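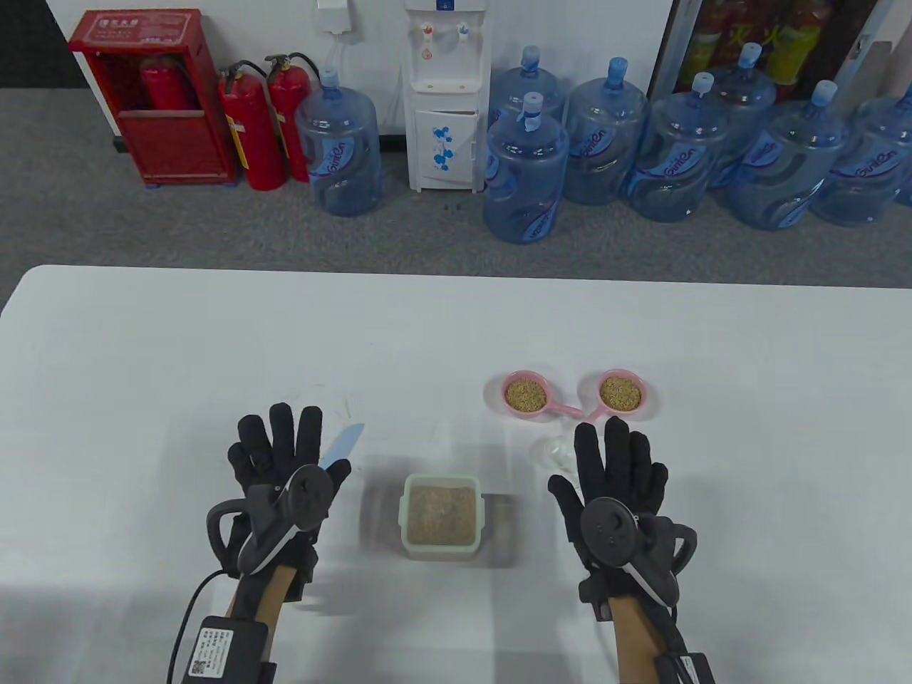 2 min read

BROMHOLM, October 2022 – We're opening up the plans for Mridha, the glove-and-controller rig we've been building at the Mosach shared workshop, and I couldn't be happier to write this one myself!

Mridha lets you teach a robot arm by moving your own hands. You pull on a pair of black fabric gloves, strap a tracking controller to the back of each hand and a small electronics module to each forearm, and get to work. Our practice job is scooping grain (two pink scoops, one little tub with a green rim, and a lot of sweeping up). It sounds silly until you try to get an arm to do it.

I started on my kitchen table in March with a first set of straps that slid down to my wrists every time I reached for anything. The new mounts stay put, and they're the part I'm proudest of. We've logged 3,000 practice runs so far, and the arm software, Candberg, is getting better at the pouring part. Picking up a scoop by the handle is still hit or miss.

The strap patterns, wiring notes and parts list are free to anyone who asks at the workshop desk. We're also putting together 100 kits for people who'd sooner skip the sewing (I get it). Build nights start at 8, and beginners are very welcome.

Recent news
Candberg gets a quieter gripper
New soldering benches at Mosach
Strap patterns: what we changed and why
Build night sign-up is open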